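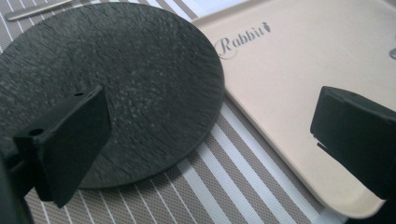
Serving cold soup to guests in hot weather

stasiv_v
Hello all. We moved to Drulbridge in July and I want to make cold beet soup for nine people. My question: do I put the potatoes into the soup, or serve them hot on a separate plate?

marichka.m
Separate, always. Potatoes inside make the soup cloudy and warm. 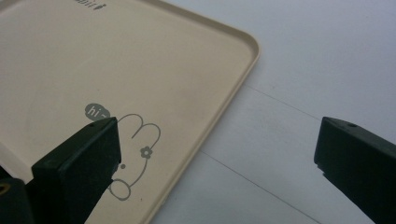 Also salt it only after it has been in the fridge for 2 hours. Cold food needs more salt than you think.

old_ladle
I disagree about the potatoes. My family puts them in, small cubes, and we are still alive.

stasiv_v
Thank you both. And kefir or buttermilk? The shop has only buttermilk.

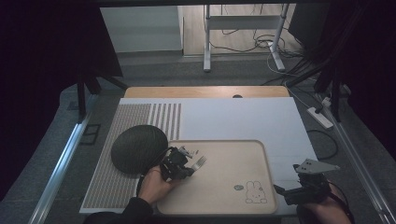
I can drive to Arriaga for kefir, but it is more than 80 minutes each way.

old_ladle
Do not drive. Buttermilk is fine, add a little lemon.

marichka.m
Fine, yes – but the same, no. I would mix in three spoons of sour cream.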